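Tillside water meter swap — anyone else get a crazy first bill?

porchlight_meg
So Dervishi put the new meter in my basement at the start of March and my first bill after that is $776. I live alone with a cat! My normal bill is under $200 and I haven't filled a pool or watered a single thing. I called the Eltirlow water office and was told the old meter "may have been under-reading" and that the bill stands for now. Has anybody over here had luck getting one of these fixed?

gutterball54
Check your toilets first. Put some food coloring in the tank, don't flush for a while, and look in the bowl. A running flapper can eat a shocking amount of water and you'd never hear it.

porchlight_meg
Did that already, both toilets, nothing. The little leak dial on the meter doesn't move when everything's shut off either.

Tomasz_on_Quarry
Then I'd bet it's a catch-up bill. Ours was estimated for ages because the reader couldn't get a signal off the old unit, and when they pulled it they charged us for the gap between the estimates and the real number. Look for a tiny E next to the readings on your old bills. Mine had it 3 times in a row and I never noticed.

porchlight_meg
OK I just dug out the folder and yes, there are E's. Ugh. So I did use the water?

Tomasz_on_Quarry
Probably, yeah. You'd just been paying too little for it. Annoying but fair.

gutterball54
I don't think it's fair at all. If the town can't read its own meter that's the town's problem, and they knew and kept guessing. The rates went up in there too, so were you charged the old rate for the old water or the new rate for everything? I'd want that in writing before I paid a cent.

Tomasz_on_Quarry
Not paying is terrible advice, they add a late fee. Pay your usual amount, dispute the rest.

hollis_w
Ask for Živko Ristić in billing. He was really patient with my mother and split hers into payments with no interest. You want the removal slip from the day of the swap, which has the final number off the old meter written on it. Ours was tucked in with the Flolodetti booklet that came with the new one, and we'd nearly recycled it.

porchlight_meg
Found the slip! It was exactly where you said, inside the booklet. The final number doesn't match the bill — two of the digits are flipped. I'm going down there when they open at 8 and taking the whole folder with me. Will report back.

gutterball54
Ha! Get a copy of that slip before you hand it to anyone.

hollis_w
Good luck Meg. Take the side entrance, the front steps are still torn up.
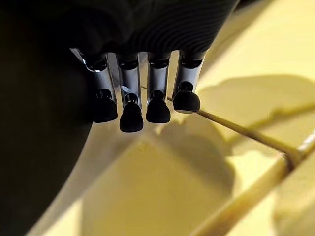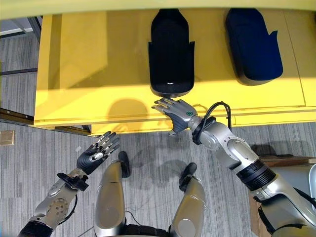
Recent threads
Brush pickup on the east side, when?
Eltirlow library parking, again
Tillside sidewalk repairs, who pays for the corner lots?
Hydrant flushing and brown water
Lost: gray mitten, bus shelter by the bank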